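The fault first showed up in January, and it took Seema Goel a while to believe it was one fault and not several.

Goel runs hand-held gripper work for Nisten, a small firm that gathers grasping data in ordinary homes. An operator holds a gripper in each hand and moves everyday things, mostly fruit and vegetables, in and out of a bowl. The jaws log how far they are open at every moment.

"What we saw was jaws that said they were closed when they weren't," she says. "The gap was small. On an orange you would never notice."
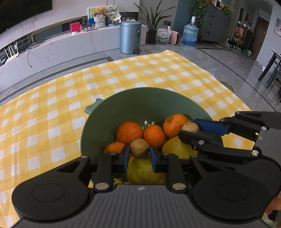

On something smaller it mattered. A robot trained on those logs would close too little and drop what it was holding, or come back and squeeze a second time. Goel's team had 1,338 recordings by then and had to check all of them.

"Roughly 300 were bad," she says. "They all came from the left-hand unit."

The cause was a screw in the linkage that worked loose with use. Irnero, the workshop that assembles the grippers, had changed its thread lock and not told anyone. Goel does not blame them much. "We changed things without telling them too."

There was also a pinch. One operator got a fingertip caught between two links while feeling for the play in the joint – a bruise, no cut. Nisten stopped all sessions for 20 days after that.

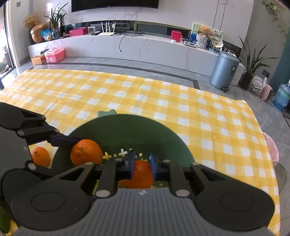
Working with oranges and a green bowl on a checkered tablecloth.

The rules are different now. Screws are checked before each session with the power off, and each unit goes back to Irnero after 1,000 closes. Operators close the jaws on a gauge block at the start and end of every recording, and if the two readings don't match, the recording is thrown out.

Goel would still like a guard over the links. The first one they tried blocked the operator's view of the pads and was dropped.

"I don't have a good answer on that yet," she says.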